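On the Ice at Chaudhary Arena

The Zamboni leaves the ice at Chaudhary Arena at 9:15 on Wednesday night, and the players are already lined up behind the gate. They sit low, strapped into sleds that ride on two steel blades, with a short stick in each hand. One end of the stick is a blade for the puck. The other end has metal teeth that dig into the ice and push the sled forward.

The Altano Sled Hockey Club has practiced in Clomholm for four seasons. Its players include a machinist, a high school junior, a retired mail carrier and a former college swimmer who lost a leg after a car accident. Some use wheelchairs every day. Others walk in from the parking lot on prosthetic legs and leave them on the bench.

"People think the hard part is going to be the hitting," the head coach says. "The hard part is turning left."

Balance comes first. A new player usually starts on a sled with the blades set wide apart, which makes it stable and slow to turn. As the player improves, the blades are moved closer together. A narrow setting lets a skater cut hard in either direction, but it also tips over easily. Most beginners spend their first practice learning how to fall and get back up using the sticks and one elbow.

Altano had trouble getting ice at first. The club's earliest sessions were in Felatlow, an hour's drive for most of the roster, on a rink with a high step at the bench door. Players had to be lifted over it, so substitutions were slow and most of them stayed on the ice until they were worn out. When Chaudhary Arena replaced its boards, the club asked for flush entrances and clear panels in front of one bench. With those in place, players can stay in their sleds between shifts and still see the puck.

The building seats 954. It has never been full for a sled hockey game, although last January's match against Felatlow came closer than anyone in the club expected. The home side lost that one by a goal, scored from a scramble in front of the net with the goalie on her back.

Money is the other steady problem. A good fitted sled can cost the club close to what a family spends on a full season of youth hockey, and growing kids need new ones. Altano owns a few loaner sleds and patches them for as long as it can. Buckets get cracked, straps wear through, and blades need sharpening more often than on ordinary skates, partly from the rubber mats and partly from the concrete beyond them. The club set out to raise $1000 for two junior frames this season and passed that mark before Thanksgiving, mostly through a raffle and a pancake breakfast.

The high school junior was the first to use one of the new frames. She had played two years in a borrowed adult sled with foam stuffed along both hips. Her passing got better within weeks. She says she stopped thinking about her hips and started looking up.

Practice ends with a short scrimmage. There is a lot of noise - sticks on ice, sleds banging the boards, the coach yelling for somebody to change. At 10:30 the lights over the far end go off, and the players push toward the gate with their jerseys soaked through.
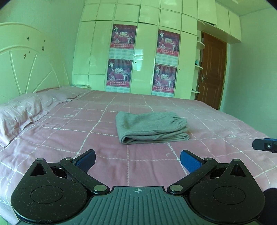 Trying It Out

Altano holds an open session once a month during the season. Sleds, sticks and helmets are provided, and no skating experience is needed. Wear gloves and warm layers that fit close to the body. Adults without disabilities may join the practice scrimmages when there is room. Park on the north side of the arena, where the entrance is level with the lot.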